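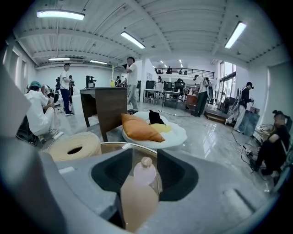

They told us at the door that the open day at Lustine would be small, and that we should not expect a shop. I had come for the woven table mats. Lustine moved to Skundeser in 1999, and visitors are let in only once a year, in February.

The talk was 19 minutes long and mostly about straw: how to store it, and why the cheap kind smells after one summer. I wrote down too little. A mat is started from the center, and the first rows decide if it will lie flat.

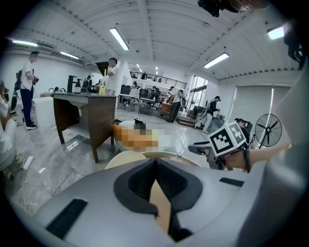
Round woven piece, open day at Lustine

After the talk there was tea - very strong - and a price list. The Plutach mats are sold in pairs, which I find a pity for people who live alone. 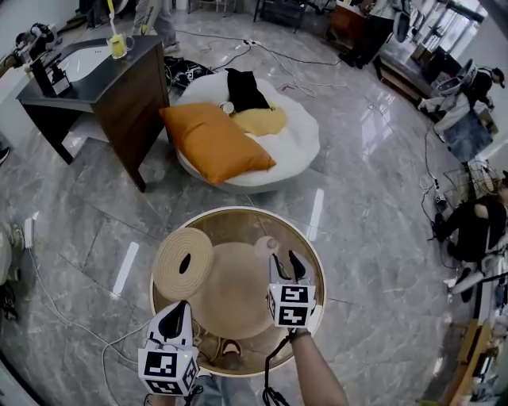

Wash them by hand or not at all, one reader wrote to me after my first short note, and never dry them on a heater. I have followed this with my own two mats and they keep their shape.

The bus back to Sutcliffe is number 934. It leaves from behind the bakery, and the last one goes early, so please check the time before you take a second tea.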